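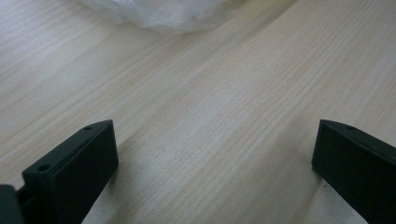 I've been promising Noreen Ó Dubhghaill a proper look at the new table for weeks, so this is the Mullville gallery at last! We'd got by with a wobbly fold-up thing ever since the move, and when this one came up at Stamberg for 200 I rang them before I'd even finished my tea. What sold me was the grain, those long thin lines sweeping off on a diagonal, some dead straight and some a bit wavy, with slightly darker bands through the middle. It's paler than I expected (creamy, with a touch of pink if you squint) and I love it.

The light side

I keep going back and forth over whether to oil it. Kathleen Brophy says yes, Aisling says don't you dare, and I like the pale colour so much that I'm siding with Aisling for now. The top right looks almost bleached in this light, and it goes a bit greyer down towards the left. The white plastic bag at the back is all crumples, and you can just about tell there may be something in it or under it. 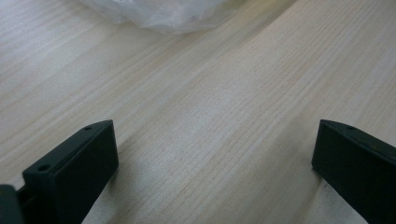 Still to come

Chairs! I've seen a pair at Ó Riain that I like, but they're nearly 700 for the 2 and I'd want to sit on them first. I'm going over on Monday with a tape measure and Kathleen, who is much better at saying no than I am. More pictures when there's something to sit on.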